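4. Limpeza e manutenção de superfícies de madeira com óleo Silteck

4.1 Antes de começar

O óleo de manutenção Silteck destina-se a pavimentos e tampos de madeira clara já oleados. Não aplicar sobre verniz, cera ou laminado. Em caso de dúvida quanto ao acabamento existente, efetuar o ensaio da gota descrito em 3.2.

Retirar da superfície todos os objetos soltos, incluindo brinquedos, peças pequenas e caixas de arrumação. Os objetos que não possam ser deslocados devem ser contornados a pincel. 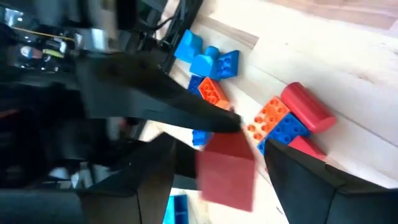
4.2 Aplicação

1. Aspirar no sentido do veio, com escova macia.
2. Passar um pano bem torcido, com 50 ml de detergente Brakum diluídos em 2 litros de água morna.
3. Deixar secar por completo. A temperatura ambiente deve manter-se acima dos 15 °C.
4. Agitar a embalagem e verter 200 ml de óleo no tabuleiro.
5. Aplicar uma camada fina com o rolo de pelo curto, sempre no sentido do veio.
6. Remover o excesso com pano de algodão antes que o óleo comece a pegar.
7. Polir com disco branco. Em tampos, polir à mão.

Nota: em madeiras muito absorventes, repetir os passos 5 e 6 no dia seguinte. Não aplicar uma segunda camada sobre óleo ainda pegajoso.

CUIDADO: os panos embebidos em óleo podem inflamar-se espontaneamente. Mergulhar em água e guardar em recipiente metálico fechado até à eliminação.

4.3 Marcas e reflexos irregulares

Zonas mais brilhantes após a secagem indicam óleo em excesso. Humedecer um disco branco com uma pequena quantidade de óleo, trabalhar a zona em movimentos circulares e secar com pano limpo. Riscos superficiais tratam-se com lixa de grão fino e retoque local. Não lixar folheados.

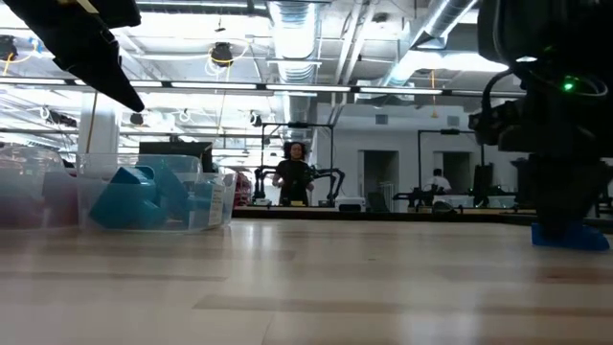
Asif Ghauri acrescenta que, em tampos de uso diário, prefere retocar apenas as zonas baças e deixar o resto para a manutenção anual, desde que o retoque seja esbatido até à junta mais próxima.

4.4 Retoma de utilização

Tráfego ligeiro: após 24 horas. Tapetes e objetos pesados: após 7 dias. Durante este período, limpar apenas a seco.

Revisão do texto: 17 jun. 2025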